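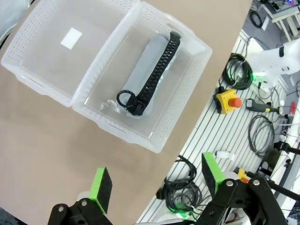

A black zip in its storage box, with the gripper in view.

Household tips: which chores can you hand to a machine yet?
Updated September 13, 2023

Readers ask us fairly often whether it is worth waiting for a robot before sorting out the sewing cupboard, the airing cupboard or the shed. The short reply is no. Some jobs are well within reach of a machine now, some are close, and a good many will be yours for a while. The notes below go through them job by job, with tips for doing each one by hand in the meantime.

Floors
Vacuuming is the one chore most homes can hand over. A robot vacuum copes well with hard floors and short carpet. Pick up socks, charger leads and anything with a fringe before you start it. Empty the bin after each run if you have a dog. Stairs are still yours, and so are the edges behind doors.

Mopping machines are less certain. They keep a clean floor clean, but they will not lift dried porridge. Go over sticky patches with a damp cloth first and let them soak for 7 minutes.

Zips, ribbons and other floppy things
A zip is a hard thing for a machine to pick up. The teeth are stiff one way and bend the other, the tape is soft, and the pull swings about. A gripper with two fingers can close on the pull if it comes down in the right place, but then the rest has to come along without catching on the box. See-through plastic makes it harder, as cameras tend to misread it. Take scraps of wrapping out of the box before you put the lid down, for your own sake as much as a robot's.

For storing zips by hand:
Close each zip fully before you put it away.
Lay long ones flat or in one loose loop. Tight folds leave a kink in the teeth.
Use a box with holes in the sides so that damp does not sit in it.
Label the lid with the length and colour. Pencil on a white sticker can be rubbed out and used again.
If a metal zip is stiff, run a candle stub or a soft pencil along the teeth and work the pull up and down a few times.

Oanh Đào, who does alterations in Skuncombe, keeps 195 zips and says she would let a machine fetch a box from the shelf but not choose what comes out of it. Black and navy look the same to her under a kitchen bulb, so she sorts those by the window.

Laundry
Washing and drying have been done by machine for years, of course. Folding is the part people want rid of. Machines that fold exist, but the ones we have read about are slow and like one kind of garment at a time. A towel is manageable. A fitted sheet is not.

If you fold by hand, do towels first while they are warm and leave the sheets until last. Tuck the corners of a fitted sheet into each other, lay it on the bed and fold it in thirds. Gearóid Egan wrote in August to say he has given up and rolls his. That works too.

Washing up
A dishwasher is still the best kitchen robot you can buy. Loading it is the sticking point. Plates in a row are simple enough for an arm to lift, but a wet glass lying under a pan is another matter. Scrape, don't rinse, and keep the spray arms clear. Clean the filter every couple of weeks under a hot tap with an old toothbrush.

Sorting screws and small parts
In a factory this was solved long ago, with the same part coming down the same chute all day. The mixed jar in your shed is a different job. Kathleen Cronin tipped hers out on a baking tray and had it sorted in 90 minutes, with 13 jam jars filled at the end. Tips from her:
Pull the steel bits out first with a magnet in a plastic bag. Turn the bag inside out and they drop off.
Sort by head, then by length.
Throw away anything with a chewed slot.

On the shop floor
Darragh Tully runs the packing benches at Lumanlan and has seen several arms come and go. Boxes on to a pallet, yes. Lids on to tubs, yes, if the tubs are all alike. Soft goods into bags still go past a person - nearly all of them, he says. His advice to small workshops is to tidy the job before spending any money. Put the same part in the same place, facing the same way, and leave the box lids fully open. It speeds up the people on the bench whether or not a machine ever arrives.

If you do have an arm on trial, make sure everybody knows where the emergency stop is before it is switched on. Keep leads away from where people walk, and keep long hair and loose sleeves well back.

Next time: getting candle wax out of a tablecloth, and a reader's question on squeaky hinges from Sorcha Fitzgerald.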